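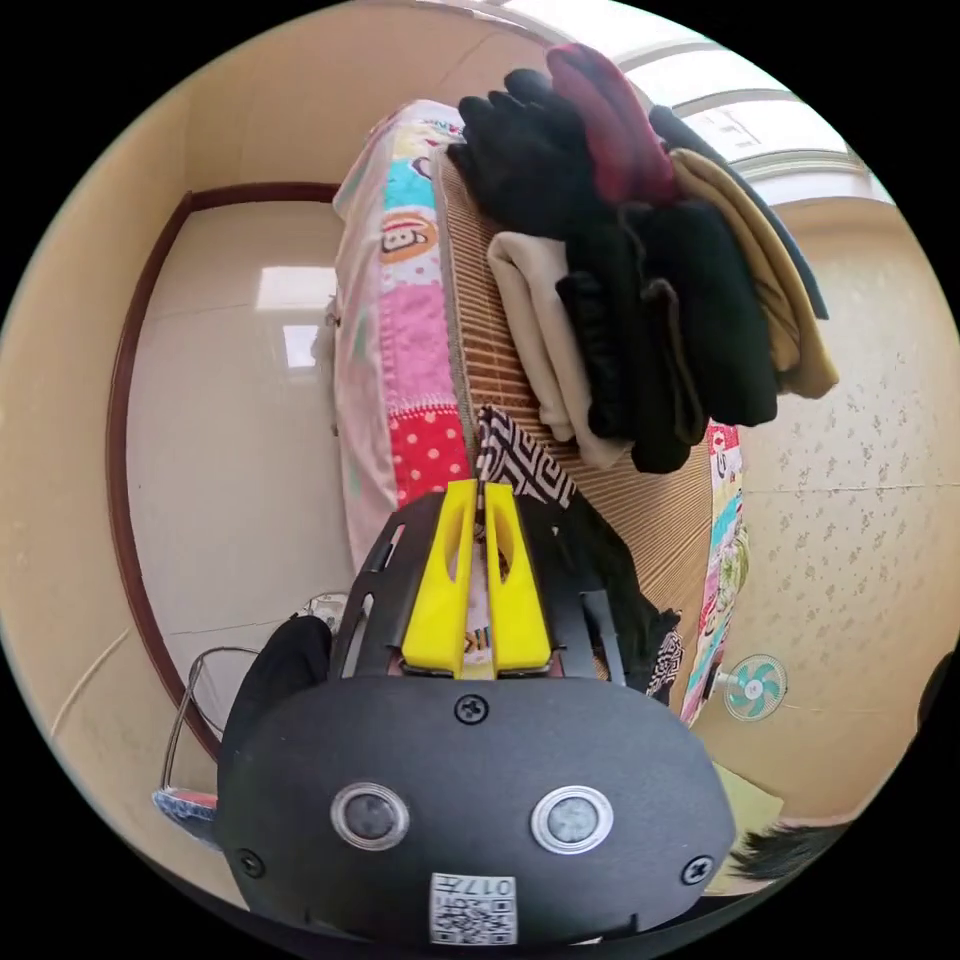
Home & Storage > Bedding and Linens

Thread: Storing a quilt and a bamboo mat together – good idea or not?

flallow_56
Every tidying blog says to keep the summer mat and the quilts in one bundle, standing on end, to save floor space. I don't buy it. A patchwork quilt sags. A mat with fine slats wants to be flat or in a proper roll. Has anyone kept a bundle like this for a whole winter and liked what came out?

KiranChauhan
I have, eight months in a hall closet. The mat was fine. The quilt had a crease down the middle that took two washes to get rid of.

mudby
Two washes isn't a disaster. You people want bedding to look ironed.

flallow_56
I want it to look like it did when I put it away. Low bar.

B.Egger
Tie it in two places and it won't sag. Mine stands behind the door from May on. I'd worry more about what you stand it on, a bare floor gets dusty fast.

KiranChauhan
Tie it with what? String cut right into my mat.

B.Egger
Strips of old sheet. Free.

mudby
Or buy the Drundari bag and stop fussing.

flallow_56
Fourteen dollars for a bag with a zipper. No thanks.
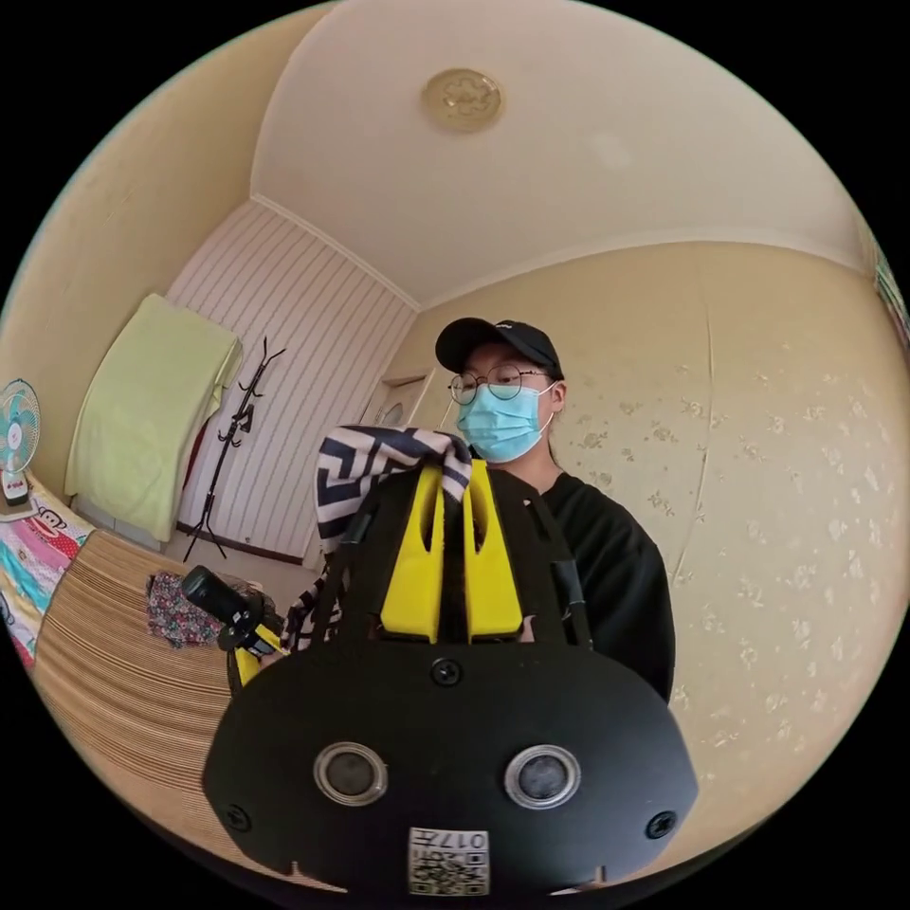 Re: Leave the mat on the bed?

Mechthild E.
Why put the mat away at all? With a small room the bed is the biggest shelf you've got. Leave the mat on, blanket to one side, fan at the end, and hang the odd cloth on a stand by the wall. A coat rack takes the rest.

mudby
And where do you sleep?

Mechthild E.
On the mat. I move the pile. It takes a minute.

flallow_56
Moving a pile every night isn't storage, it's a chore. I'd also like to see that coat rack once it has four winter coats on it. Mine tipped over.

B.Egger
Mine too – put the heavy ones on opposite sides.

KiranChauhan
I'm going to try the sheet strips. If the mat splits I'll be back to complain.

Related threads
Getting creases out of old cotton quilts
Ammann coat racks: do they all wobble?
Fan storage without the box

Contact us | Copyright Flallow Forums | Back to top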